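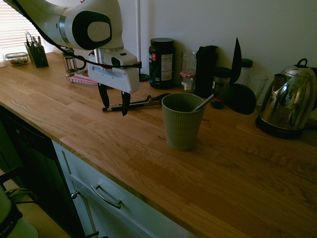

Search this book

Fitside Home Skills > Part Two: The Kitchen > Chapter 7: The Working Counter

February
By Fanni Juhász

Chapter 7
The Working Counter

I learned to cook in a kitchen in Hamilton with so little counter that my mother rolled pastry on top of the chest freezer. You had to get everything out of the freezer first, because once the flour was down that lid was staying shut, and woe betide the kid who wanted a popsicle. I tell my Wednesday evening group this story every year and every year somebody has a better one (ironing board, piano bench, the dryer with a towel over it). So before we get anywhere near knives or heat, I want to spend a chapter on the flat bit of the kitchen where the work gets done.

You've already met the pantry in Chapter 5 and the fridge in Chapter 6. Both of those are storage. The counter is a different animal, and most of the trouble people have with it comes from treating it as a third cupboard that happens to have no door. Things land there. The mail lands there! A jar comes out for breakfast and is still out at supper, and by the weekend it has friends.

I'm not a bare-counter person, I should say. My co-author Vilmos Kelemen is, and you'll be able to tell which of us wrote which section. Vilmos puts his kettle away. I keep a fair crowd along the back wall – jars, a couple of bottles, a glass that I swear I'm about to use – and I get on very well with it, provided the front of the counter stays mine.

7.1 Back row, front row

Stand at your counter with your elbows at your sides and swing your forearms across it like windshield wipers. The patch you cover is your front row. Anything you chop, stir, roll, measure or spread happens there. What's left behind it, up against the wall, is the back row, and you'll need to lean a little to get at it.

The back row is for things that stand up by themselves and have a lid on. Jars are perfect. So are shakers, and bottles of the sort of thing you pour a little of into nearly every pan. Tall goes behind short. It sounds too obvious to print, but go and look at your own kitchen before you laugh, and count how many times this week you've knocked over a small jar reaching past it for a big one. (Or the reverse, where the little one hides behind the big one and you buy a second. I own three jars of cloves. I don't even like cloves.)

Turn labels to face you. If a jar has a lid you'd know anywhere, a checkered one for instance, you can get away with a tiny label or none, and your hand will find it while you're looking at the stove. Dark jars with black lids all look like cousins, so those are the ones to label in big plain letters, on the lid as well if you keep them low down.

The front row is for tools in use and the food in front of you. Nothing lives there. I let a thing stay in the front row for as long as the job lasts and then it goes home, and I try to be strict about this and succeed on most days.

7.2 The cup

My favourite piece of kitchen equipment is a plastic cup. Any tumbler will do, though I like one with ribs or bumps on the outside as it's easier to hold on to with buttery fingers. Put it at the back edge of your front row on whichever side you stir from. That's where the spoon goes.

A spoon that's been in the sauce has to be somewhere between stirs. Flat on the counter it leaves a puddle, and on the edge of the pot it gets hot and then falls in. In a cup it leans, handle up, ready to grab, and whatever drips off it drips into the cup. When you've finished you have one cup to wash. My grandmother used a chipped mug, and there was a woman in my first class who used a flowerpot saucer, which I thought was a step backward but she wouldn't hear a word against it.

Pick one that's wide enough at the bottom to stay up with a spoon in it. Tapered cups are a bit tippy with anything long, so use those for teaspoons and short-handled things, and get something heavier for your ladle. Don't be tempted to put knives in there. I've seen it done and I've done the bandaging.

7.3 Long things lie down

Tongs, ladles, turners and the rest of the long-handled crowd are too top-heavy for a cup, so while you're working they lie flat. Lay them along the counter, parallel to the wall, with no handle poking out over the edge where a hip or a toddler can catch it. Keep the handle toward your working hand. If you're left-handed, swap everything I've said and ignore the diagram on the inside cover, which was drawn by a right-handed person – Vilmos.

If the working end is dirty, slip a saucer or a folded cloth under it. Meat tongs get their own saucer, always, and they don't touch anything else until they've been through hot soapy water. We'll come back to this in Chapter 9 at much greater length.

7.4 What it's made of

You can work well on nearly any surface once you know what it minds.

Butcher block is what I have now, and I love it more than is reasonable. It's made of strips of wood glued side by side, and oak, maple and beech are all common. It's kind to glassware and it warms up any room it's in. It does mind standing water. Wipe it along the grain and dry it straight after, and pay attention to the strip beside the sink and the spot behind your jars, where rings form while you're not looking. Lift the whole back row out once a week and wipe underneath. When the wood starts to look pale and thirsty, oil it with a food-safe oil, leave it overnight, and buff off what hasn't soaked in. Use a board for cutting. Yes, I know what it's called. Use a board.

Laminate is cheerful, cheap and tougher than people think, but a hot pan will blister it. Stone doesn't mind the pan so much, though some kinds stain if you leave lemon juice or red wine sitting, and it's merciless on dropped cups. Stainless steel will take whatever you throw at it and sound like a bus depot while it does.

Light matters as well. A lot of kitchens are bright over the middle and gloomy at one end, and people will insist on chopping in the gloomy end as that's where the board is kept. Move the board! If you can't, a clip-on lamp will do you for years.

7.5 How much room do you need?

Less than the magazines say. For a one-pot supper I'm happy with a clear patch 600 millimetres wide, enough for a board and a bowl beside it. Pastry wants more, and so does anything with dumplings. If yours is smaller than that, a board laid over the sink gives you a good bit back, and so does moving the toaster, which in most homes gets used for five minutes a day and holds its spot for all 24 hours.

Before you start: a counter diary

Do this one before reading on, please. It takes a day and I've never had a class regret it.

1. First thing in the morning, write down everything standing on your counter, back row and front row separately. Include the glass.

2. Put a pencil tick beside each thing whenever you use it.

3. At bedtime, add anything new that has turned up, and where you think it came from.

4. Circle whatever has no ticks. Don't move it yet. We'll deal with the circled things together in section 7.6, once you've seen how Vilmos and I each handled ours (we disagreed over a pepper mill).

Keep your list tucked into the book. You'll want it again for the review on page 204, and people do like to look back at it.

Words to know in this chapter

Back row: the strip of counter against the wall, for lidded things that stand up.

Front row: the part you can sweep with your forearms.

Resting cup: where the stirring spoon goes between stirs.

Butcher block: a surface built up from glued strips of solid wood.

Thirsty: of wood, dry and pale and ready for oil.

Now go and get a pencil, and turn the page when you've got your ticks.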